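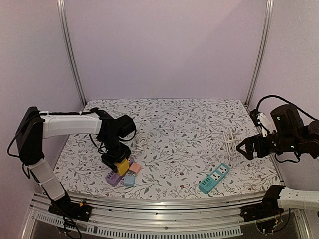 Jozefína Jireš m'écrit que la formation des responsables de paroisse ne devrait jamais être confiée à l'organisme qui les enverra ensuite sur le terrain. L'objection mérite un examen, mais elle confond deux fonctions.

L'envoi est un acte d'Église : il engage une communauté, un budget et une durée. La formation relève de l'évaluation. Que les deux soient logées sous le même toit ne pose problème que si les critères restent oraux. Or le règlement de l'association Olis, révisé en mai, les met par écrit : 14 modules, deux ans de suivi, un rapport contradictoire avant tout départ.

Le point faible est ailleurs. Le rapport est lu par la direction qui a recruté le candidat, et aucun délai de recours n'est fixé. Une lecture croisée avec l'institut Fulia suffirait, à condition que son avis soit joint au dossier et transmis à l'assemblée locale. Le coût est faible. La résistance tient surtout à l'habitude.

Je maintiens donc la formation interne et je demande un second lecteur, dès la prochaine promotion.

À lire aussi
Le catéchisme des adultes à Hrnčiar
Traduire les Psaumes pour le chant
Qui finance les envois courts ?

Contact | Mentions légales | Haut de page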